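How to Keep the Scorebook at a Youth Basketball Game

So you got volunteered for the scorer's table. Welcome! I've kept the book for the Skunasholm youth league for years now, and I still get a little nervous before tip-off. It's easier than it looks, I promise.

Get to the gym early and ask both coaches for their rosters. Write the names and jersey numbers in ink, lowest number first, and do the rest of the game in pencil. Have each coach check the page before warmups end (Preben Kárason once caught me with two number 12s on his team, and I'd much rather hear that before the game than after).

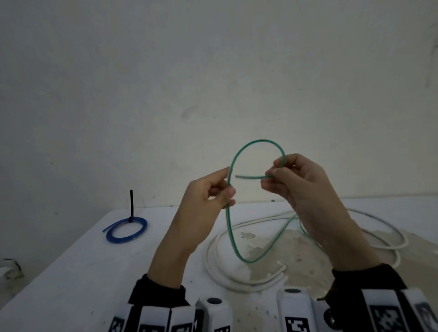

Running score comes next. Every time the ball goes in, you mark it twice: once next to the player, once in the running column. A 2 for a regular basket, a 3 from behind the line, and an open circle for each free throw, which you fill in if it drops. If your table has a plug-in scoreboard like our old Vekent, sort out the cord first. I hold it up in both hands and work it into a loop, same as with the thin green cable in the photo, so the extra length isn't lying around by anybody's feet. Then say the score out loud to the clock person after every basket — you'll catch most mistakes right there.

Fouls are where people get flustered. Wait for the referee to turn to the table, then write down the number and say it back. Cross off one box for the player and one for the team. When a player picks up a fourth, I let the coach know quietly at the next whistle.

At halftime, add up the player points and see if they match the running score. They won't always! We had 59 in one column and 57 in the other last October, and it was a basket I'd only marked once.

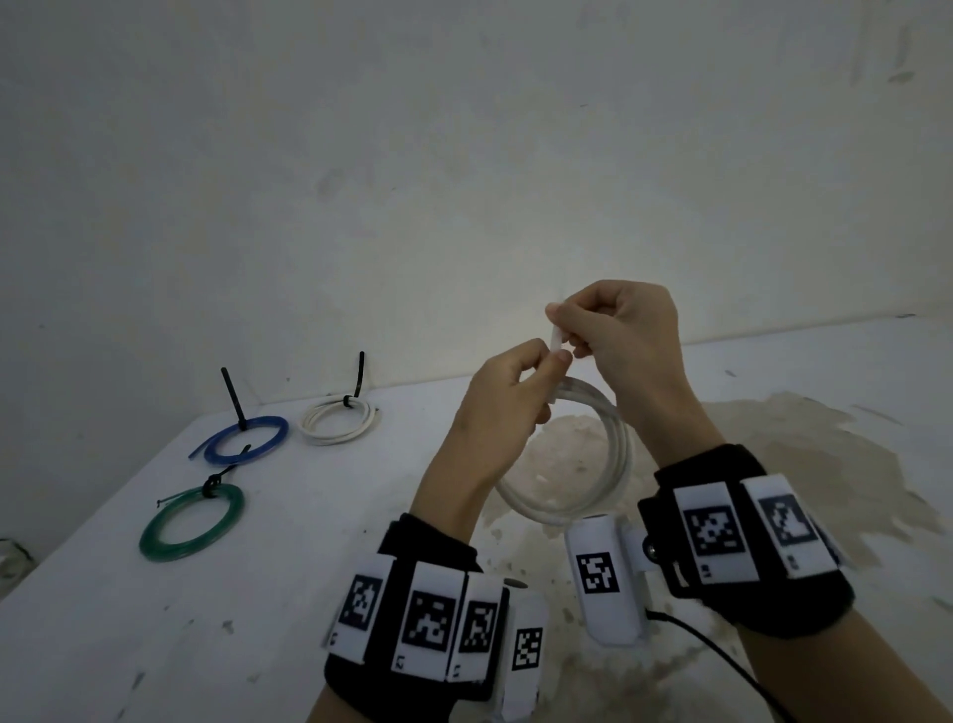
Skunasholm Youth Basketball Club — Scorer's Table Crew

After the final buzzer, don't close the book yet. Total each player's line, get the referee to sign, and take a clear picture of both pages. Send it to Hjalti Norðdahl before you head home and leave the book in the drawer under the table at Fogh gym.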